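Galería del banco de clasificación, sección 5. Fichas breves de contenedores, superficies y piezas sueltas.

Esta página acompaña al inventario 3921 del taller de Flostbridge. El objeto del inventario es fijar criterios para el material mezclado que llega sin embalaje propio: envases metálicos, láminas, placas con relieve, cintas y retales. Las notas son de Melaniia Tkachuk; la revisión de términos, de Benedetta Caruso. Se ha preferido el nombre genérico de cada pieza al comercial, salvo donde el proveedor figura en el albarán.

Las fichas se leen de lo general a lo particular: primero el recipiente de trabajo, luego los grupos de material y por último las reglas de retirada. Los códigos entre paréntesis remiten a la hoja de clasificación vigente desde agosto.

## Recipiente y superficie

**Cajón metálico (C-2).** Recipiente abierto de paredes altas, gris, sin tapa. Se coloca sobre la mesa de madera clara, centrado y sin calzos. El cajón no se arrastra: se levanta entre dos personas y se apoya de una vez, porque el canto inferior marca la madera.

**Fondo del cajón.** Se deja sin forro. El cartón ondulado que se probó al principio retenía virutas y obligaba a vaciar el cajón entero para cambiarlo. Una pasada de aspirador al cierre del turno es suficiente.

**Carga.** Las piezas se depositan en una sola capa siempre que su forma lo permita. Pueden tocarse. No se apilan envases sobre láminas finas, que pierden la forma y después se confunden con recortes.

## Grupos de material

**Envases metálicos (E-14).** Entran en este grupo los recipientes de pared continua y boca abierta, con o sin borde reforzado. La posición en el cajón es indiferente. Se registran tres datos: estado de la boca, estado de la pared y presencia de etiqueta. Los roces superficiales se anotan como «R» y no cambian la categoría. Una abolladura que deforme el borde sí la cambia. 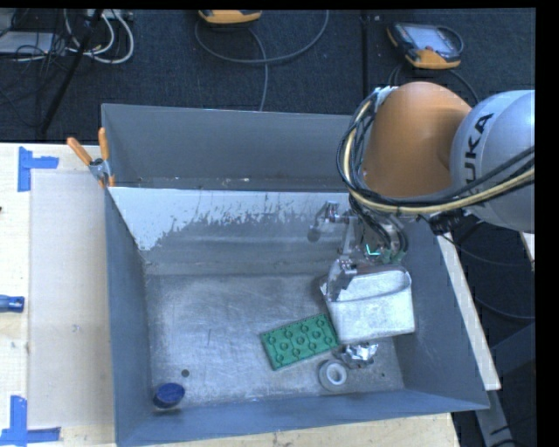
La boca es la zona que más condiciona la retirada. Un envase tumbado con la abertura hacia arriba se toma por el borde; uno volcado boca abajo se toma por la pared, con más riesgo de resbalar si el metal tiene restos de aceite. En la hoja se marca «B» para el primer caso y «P» para el segundo. Si la orientación es intermedia, se anota la parte que quede más accesible desde el lado del operario.

**Lámina de aluminio (L-2).** Material procedente de envoltorios y protecciones de horno. Llega casi siempre arrugado. No se alisa antes de clasificar, ya que la operación consume tiempo y el peso es el mismo. Los trozos que caben en una mano cerrada se agrupan en la misma bolsa.

**Placas con relieve (P-5).** Piezas planas y rectangulares con resaltes redondos en filas. El color se registra con una palabra, sin matices: verde, gris, azul. El dorso se comprueba una vez fuera del cajón. Cuando una placa queda inclinada contra otra pieza se retira la primera, salvo que soporte un envase, en cuyo caso sale antes el envase.

**Cinta en rollo (T-1).** Los rollos se guardan planos. De canto ruedan y terminan bajo los envases. Se aprovechan los que conservan el núcleo redondo y el extremo localizable; los demás pasan a rechazo. La cinta blanquecina y la gris van juntas mientras no se conozca el adhesivo. Las del proveedor Ferraro se separan después, en el almacén, por el número de lote impreso en el interior del núcleo.

**Retales no identificados (X).** Todo lo que no encaja en los grupos anteriores. Se fotografía, se pesa y se deja en la bandeja lateral hasta la revisión semanal. La bandeja Zamo de plástico rígido ha dado mejor resultado que la de rejilla, por la que se colaban las piezas pequeñas.

## Orden de retirada

1. Envases con la boca accesible.
2. Placas que no sostengan otra pieza.
3. Resto de envases.
4. Rollos de cinta.
5. Lámina y retales.

El orden admite una excepción: si la lámina cubre un envase, se retira antes. Benedetta Caruso propone llevar los rollos al segundo puesto, por ser las piezas más estables y liberar superficie de apoyo. La propuesta queda pendiente de la próxima revisión de la hoja.

## Notas de registro

La iluminación cenital produce reflejos en los materiales brillantes. Para valorar el estado de una pared metálica conviene girar la pieza bajo la luz antes de anotar nada; varios roces registrados en la primera tanda eran reflejos y hubo que corregir las fichas a mano.

Los pesos se toman en la balanza Fovlow de la mesa auxiliar, en gramos y sin decimales. La tara se comprueba al inicio de cada turno. Si difiere de la anotada en el cuaderno, se repite la pesada de la última bolsa cerrada.

Las etiquetas desprendidas se adjuntan a la ficha del envase correspondiente cuando la correspondencia es segura. En caso de duda van a X con la indicación «sin origen».

Los códigos con letra minúscula pertenecen a la numeración anterior y no deben emplearse en fichas nuevas. Quedan algunos en las cajas del estante bajo, pendientes de reetiquetar. Correcciones a esta página: a Melaniia Tkachuk, con el código de grupo en el asunto.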